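4.2 What we learned from the open day

I'll be upfront that the open day was my idea, and that I went into it thinking mostly about floor space and extension cords. The lab side of the Plustell project had been running smoothly for a while by then, and we wanted to see how people with no training at all would get on with our hand-held gripper and a heap of laundry. So in May we opened the doors at Hutley for two afternoons, put out the cloth, and let visitors have a go! We had 59 sign-ups and collected 900 grasps that were clean enough to keep (the labeling rules are in Section 3.3).

The first surprise was how little people wanted to be told. I had a short talk ready, and I gave up on it pretty early. Visitors picked up the tool, squeezed it a couple of times in the air, and went straight for the pile. Kids were quicker at this than their parents, who tended to stop and ask which piece they were "supposed" to take. We had no answer for them, as the Chaiyaporn protocol leaves the choice of target open, and I think that helped us. People chose the way they would at home, so we got a mix of easy folds, awkward hems and pieces half buried under something else.

The second thing I noticed was where people aimed. Our lab operators nearly always go for the top of a fold, and I'd come to think of that as the natural way to do it. A lot of visitors went for edges and loose threads instead, especially when the cloth was bunched up and had no obvious ridge to grab. Figure 6 has a grasp of this kind.
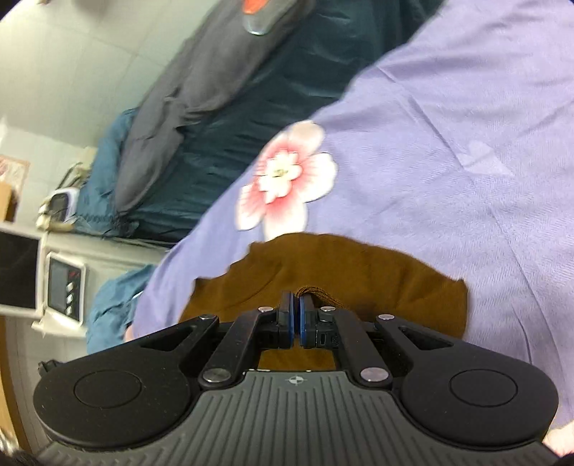
Figure 6. Pinch grasp on brown fabric resting on a flower-print lavender cloth. A frayed edge shows just above the tips of the blue pads.

Edge grasps like this are tricky to score. With the pads nearly touching, there is very little for the width reading to go on, and our Fonier baseline (trained only on lab data) often called them empty closes. We went back and relabeled those by hand, which took much longer than I'd promised everybody it would.

I'd also do the handover differently next time. Visitors passed the tool along while it was still recording, and we had to trim a lot of footage of it pointing at shoes. A simple start button on the handle would fix most of that, and we've since added one. The effect of the added edge grasps on the retrained model is reported in Section 5.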